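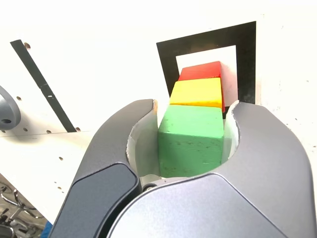 I have been meaning to write about the block work since September, and every time I sat down to do it there were more episodes to record, or a batch to review, or the dog needed to go out. So forgive me if this one rambles. I have a pot of tea and the whole evening, and I'm going to use both.

For anyone new to the blog, I spend most of my working week teaching a robot arm to handle small wooden blocks, by steering it through the job myself over and over while the computer saves everything: the pictures, the joint angles, how far open the fingers are, what my hands were asking for at each moment. One complete go at the task is an episode. When there are enough episodes we train a model on them and see whether it can do the same thing without me. The project is called Mangundap, a name that was picked before I joined and that I have now misspelled in every possible way in file headers.

When I started I thought the number was the thing. I had 2,000 written on a sticky note on the edge of my monitor, and I was going to get to 2,000 episodes if it took me all fall. I'm a knitter, I like a row counter, and I found it very soothing to watch the tally go up. Pick up the block, put down the block, tap the pedal, next. I got quite fast. On a good Wednesday I could go through a whole podcast backlog and hardly remember any of it.

Well. The trouble with getting fast is that you get the same. My first big batch was beautiful to look at and the model trained on it was hopeless the moment a block was turned a little. I had been setting the blocks down neatly each time, squared up with the wall, because I am a tidy person and that's how I set things down. So the model learned that blocks live squared up with the wall. It would come in lovely and straight on a crooked block, pinch a corner, and send it skidding off. I laughed the first time. By the tenth I had stopped laughing and gone for a walk.

Deepika Salian, who looks after the training side and is much more patient than I am, sat with me afterward and we went through a good long stretch of it together. She didn't say a word about my tidiness, which was kind. She just kept pausing on the start of each episode, one after the next, until I saw it for myself. They could have been the same episode.

So we changed how we set up. I now keep a little stack of index cards, and before each episode I draw one. Some say how many blocks, some say which color goes in front, some say "turn it" or "off to the left" or "touching." I do what the card says even when it offends me. The touching ones are the hardest and, to my surprise, the ones I've come to love. When the green block is up against the yellow one, and the yellow one against the red, you have to take the front block without shoving the two behind it, and that means coming in with the fingers spread evenly to either side and closing slowly, so that neither finger nudges the block before the other gets there. If you are a hair too deep, you push the whole train. If you are too shallow, you only have the front edge, and it may tip as you lift. There's a feel to it. I can't explain the feel very well in words, which I suppose is the reason we record it!

I should say something about the fingers, as a few of you asked after my last post. We use curved ones with a pale, soft lining on the inside, and that lining takes a beating. It gets rough and a bit torn up at the tips, where all the work happens. I used to replace it as soon as it looked shabby. Then I realized that all my episodes had been made with nearly new lining, and that the model was going to have to live with whatever was on there on the day. Now I let it wear for a good while and only change it when the grip starts to suffer. I write the change down in the notebook too, with the episode number, so that if something odd shows up later we can see whether it lines up.

The notebook, by the way, is a paper one. There is a perfectly nice logging program called Kilix that everybody else here uses, and I do fill it in at the end of the day like a good citizen. But Kilix wants me to choose from a menu, and the menu has "success," "failure" and "discard," and so much of what I want to say falls between those. "Got it, but scraped the yellow one on the way up." "Second try, first one was my sneeze." "Light changed halfway, sun came out." I have gone back to those scribbles more often than I've gone back to the menu.

That brings me to failures, a subject I have gotten a little preachy about around the lunch table. In the beginning I threw away every episode with a fumble in it. If I missed the block and had to back up and try again, I hit discard and started over, because it seemed wrong to teach a machine my mistakes. Out of one early stretch I threw away 313. I wish I had them back now! When the model misses a block on its own, it needs some idea of what to do next, and I had carefully removed every scrap of evidence that a person who misses a block opens up, backs off a little, has another look and tries again. Ours would miss, close its fingers on nothing, and carry that nothing very carefully over to the drop spot. It was so sincere about it. I felt terrible.

So we recorded a set made up entirely of recoveries, 159 of them, in which I miss on purpose in different ways and then put it right. Missing on purpose is harder than you would think. Your hands don't want to do it. You end up with these theatrical, swooping misses, like a person pretending to trip in a school play, and Deepika made me redo a good many of those on the grounds that no real mistake ever looked like that. The ones that came out best were at the end of a long afternoon, when I was tired enough to be missing by accident anyway.

The recovery set made a bigger difference than anything else we tried this season. It was a small pile next to the main one, and you could see it in the arm right away. It would bump a block, stop, open, and come back around. The first time I saw it do that I called across the room for people to come and look, and of course it then did four perfect pickups in a row and they all went back to their desks.

We are at 2,220 episodes now, so I did sail past the number on my sticky note, and I can tell you I barely noticed. I took the note down a while ago. In its place there's a list of the things we still don't have enough of. Red in front is on the list, because the cards came up green more than their share for a while (I am going to reshuffle better). Blocks close to the wall are on it, where the knuckles of the gripper get crowded. And mornings! I record almost everything after lunch, and the light in there before ten is another world.

A few people wrote to ask what I would tell somebody starting out with a small arm at home, and I've been turning that over. Mostly I would say watch your own episodes back, and do it early, after the first twenty or so, even though it's dull and you will dislike your own habits. I always pause at the moment just before the grab, with the fingers on either side of the block and nothing decided yet. If that moment looks the same in every one, stop recording and go mix things up. And take breaks. My grip on the controls gets heavier as I get tired, and the arm's does too, naturally, as it's only doing what I do.

Next up is the Berier table, with the taller blocks, and after that we are supposed to try the arm that Lelter has offered to lend us, which has a different wrist and will probably make me feel like a beginner all over again. I've bought a fresh pack of index cards for it. The tea has gone cold and the dog is giving me a look, so I'll answer the comments from last time tomorrow, including the long one about glove sizes, which I haven't forgotten.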